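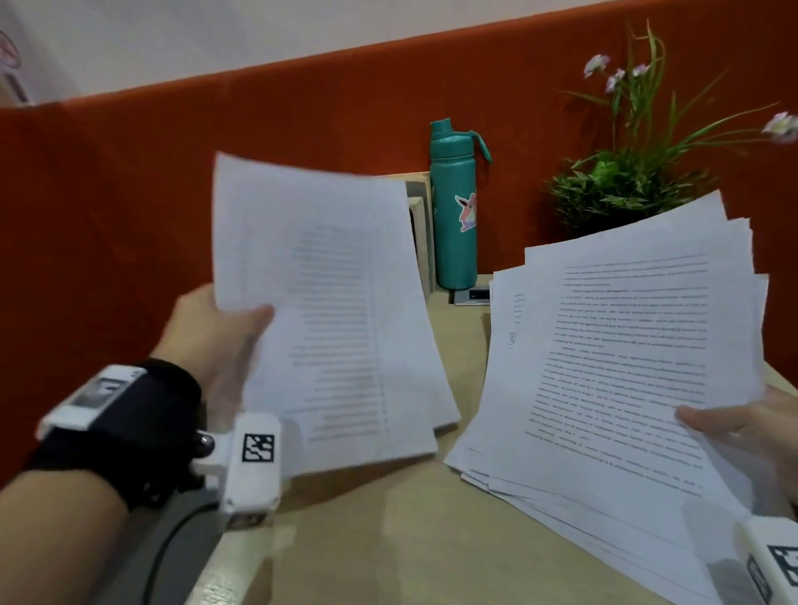

Zwischenbericht an die Drestton-Stiftung
Vorhaben: Trasteo - Meldepflichten bei der Ausfuhr von Kleinwaffen
Berichtszeitraum bis Dezember

Der Antrag versprach eine Datenbank, in der sich die freiwilligen Meldungen der Staaten mit den Angaben der Empfängerländer abgleichen lassen. Erfasst sind jetzt 83 Meldungen. Ob sich daraus etwas über das tatsächliche Verhalten der Regierungen ableiten lässt, halte ich weiterhin für offen. Viele Staaten melden Genehmigungen, manche Lieferungen, und bei etlichen Tabellen ist nicht zu erkennen, was davon gemeint ist.
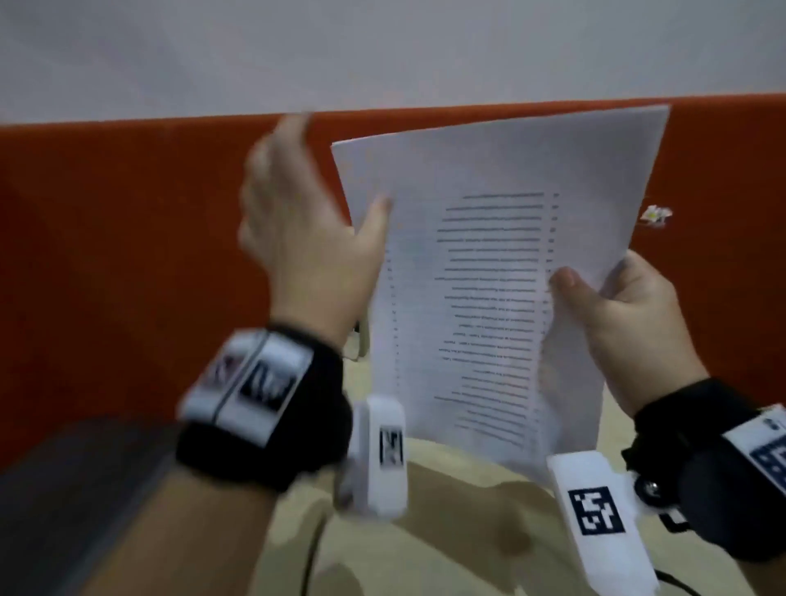
Bedrucktes Blatt, wohl ein Verzeichnis

Arbeitspaket 1 (Erfassung) ist abgeschlossen, mit fast acht Wochen Verzug. Nestor Sison musste die Kategorien zweimal neu anlegen, nachdem Jagdgewehre in den Meldungen mal unter zivil, mal unter militärisch auftauchten. Arbeitspaket 2 (Abgleich) läuft. Die ersten Gegenüberstellungen weichen so stark voneinander ab, dass ich vor einer Veröffentlichung zum jetzigen Zeitpunkt abrate. Eine Differenz kann auf verschwiegene Lieferungen hindeuten. Sie kann auch bloß heißen, dass zwei Ministerien verschiedene Stichtage benutzen.

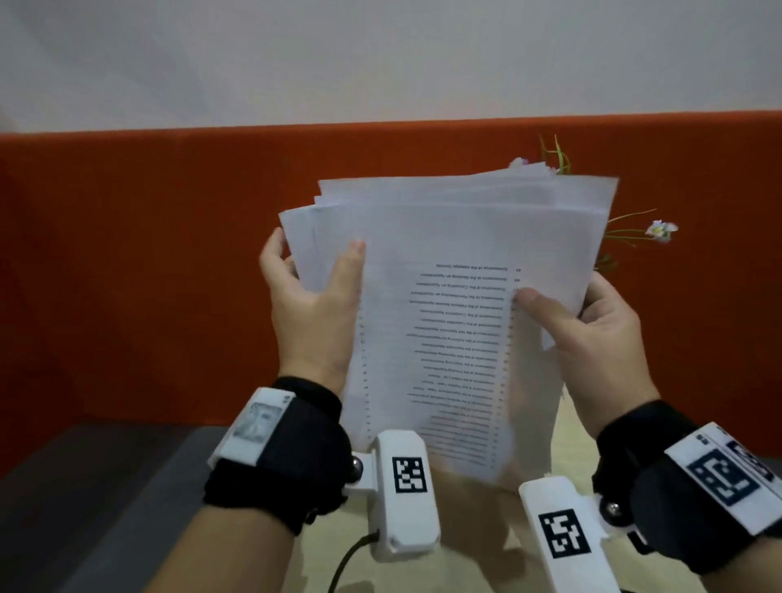

Rosalinda Pascual

Zu den Gesprächen mit den Delegationen: Edgardo Dumlao und Trinidad Maglaya haben Zusagen für bessere Meldungen eingeholt. Schriftlich liegen davon zwei vor, beide ohne Frist. Im Antrag stand dafür das Wort »Selbstverpflichtung«, ich würde es im Abschlussbericht gern streichen. Der Workshop in Rono war gut besucht, die für Genehmigungen zuständigen Beamten fehlten allerdings weitgehend.

Mittel: Die Reisekosten liegen unter dem Ansatz, die Übersetzungen darüber. Wir bitten um Umwidmung innerhalb des bewilligten Rahmens. Den Antrag dazu stellt Precious Dizon gesondert. 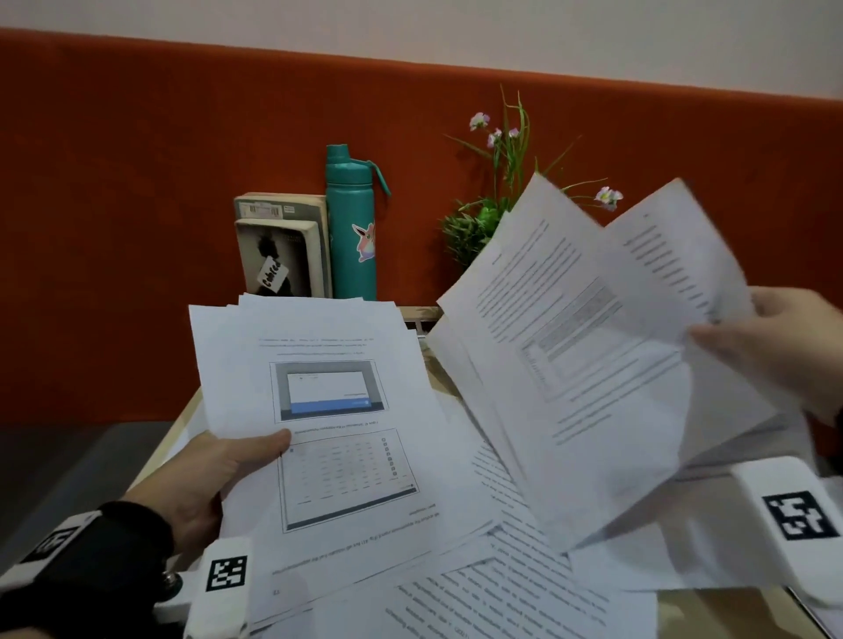
Lose Blätter auf dem Schreibtisch, hinten zwei Taschenbücher

Nächste Schritte: Abgleich zu Ende führen, Methodenteil vorab an die Stiftung, danach Entscheidung über die geplante Rangliste der Staaten. Ich bin gegen die Rangliste - sie würde vor allem messen, wer Formulare ausfüllt. Das Büro Manalo sieht das anders und reicht dazu eine eigene Stellungnahme ein.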